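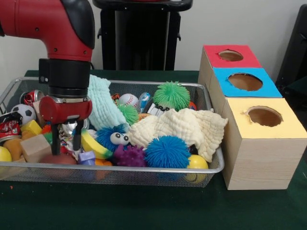
Clikmont Sorting Cell: Mixed-Object Pick and Place

Home / Equipment / Bench Cells / Clikmont

Overview

Clikmont is a single-arm bench cell for picking mixed objects out of an open container and placing them by category. It is sold to evaluation labs, integrators and facilities groups that want to measure how far a current machine gets with tidying and sorting work before they commit to a larger installation. It is not a consumer appliance and is not certified for use in a home with people in reach of the arm.

The cell is supplied by Cuvwood and assembled at our Pullach workshop. Each unit ships with the arm, a two-finger parallel gripper, the control cabinet, a benchtop in dark green, a wire-mesh basket and a set of drop boxes with round openings. Customers may substitute their own containers within the limits given under Work Area.

What the cell does

The control software, Nugroho, looks for a graspable item in the source container, plans a straight approach from above, closes the fingers, lifts, checks finger position for a held object, and moves to the assigned drop point. If the check fails, the arm opens and tries again from a different angle. After 2 failed tries on the same item the item is skipped and flagged on the operator screen.

Sorting rules are set by the operator. The most common are waste versus keep, hard versus soft, and one color per box. Rules can be combined. The software does not infer a rule from a partly sorted basket.

Can it tidy a playroom?

We get this question often enough to answer it on the product page. The short answer is no, with exceptions that depend on the contents of the container.

Acceptance runs in Pullach use a basket packed with soft toys, balls, blocks, cloths, crushed soda cans and foil wrappers. The mix is deliberately awkward. A run is finished when the basket is empty or every remaining item has been flagged. The last full series covered 143 runs and 2,554 grasp attempts. Results by item type were as follows.

Blocks and cubes
Reliable when at least one pair of opposite faces is clear of its neighbors. A block lying flat against the basket wall usually needs a second approach.

Hard balls
A baseball is handled well. A small soccer ball wedged against the rim is harder, as one finger has to pass between the ball and the mesh. The software will attempt it only if wall contact is enabled in the settings.

Spiky puffer balls and furry toys
Easy to grip, slow to release. The soft spikes can hang on to the finger pads. A short open-and-shake motion is included and is switched on at delivery.

Crushed cans
Good results on the side of the can, poor results on the flattened end. Grip force should be left at the factory setting.

Foil wrappers
Mixed. A crumpled wrapper on top of the pile can be pinched and lifted. A flat one is often missed by the held-object check, and the arm reports an empty grip while carrying it.

Bottles
Translucent plastic gives weak depth readings. The cell finds the cap or the label more readily than the body.

Cloths
The weakest category. Thin fabric such as muslin can be picked up at a fold without trouble, but it drags other items with it, and a large piece will not pass cleanly through a round box opening. We advise an open tray as the drop point for fabric. Folding is not supported.

A person clears the same basket in a fraction of the time. The cell is of interest where the work is repetitive, where the contents are mostly rigid, or where the handling of waste by hand is to be reduced. For general housework we do not recommend it, and we do not expect the current hardware to change that position.

Work area

The source container must be open at the top and must stand fully within the marked zone on the benchtop. Wire mesh is acceptable. Clear-walled containers are not. Fill level should stay low enough that no item can roll over the rim when its neighbor is lifted.

Drop boxes may be of different heights and may stand close together. Box positions are taught once by hand guiding and stored by name. If a box is moved, teach it again. Colored tops help the operator tell the boxes apart and have no effect on the software.

Keep chairs and loose furniture outside the swing of the arm while the cell is running.

Gripper

Type: electric, two parallel fingers, straight
Approach: vertical preferred, tilt permitted up to 18 degrees
Finger change: by hand, with the tool supplied
Pads: replaceable, sold in pairs
Suction: not available on this model

Long straight fingers were chosen for reach into a deep pile. The drawback is limited holding strength on heavy items gripped near the tip. Water-filled bottles, tools and metal parts should be checked individually before a run is left to proceed on its own.

Shop-floor use

Customers in light assembly use the cell for return bins, in which good parts, packaging and scrap arrive together. Performance there is better than in household trials. The range of objects is smaller and most of them do not deform. Oily parts need the ribbed pads. Tangled parts such as springs and cable ties are not suitable.

Included with the cell

Arm with mounting plate
Gripper and one spare pair of pads
Control cabinet with Nugroho installed
Green benchtop with marked zone
Wire-mesh basket
Drop boxes
Operator guide, printed and as a file

Not included

Guarding, floor anchors, compressed air (not required), test objects. A list of the objects used in our acceptance mix is sent on request so that customers can buy the same kinds locally.

Trial and ordering

Trials take place in Pullach with the customer's own objects. Send a crate with the contents as they normally occur, unsorted and uncleaned. We return the run log and a table of skipped items with the quotation. Trial places for October are still open. Use the equipment inquiry form and enter Clikmont in the model field.

Related equipment: Benchtop Extensions / Ribbed Finger Pads / Open Fabric Trays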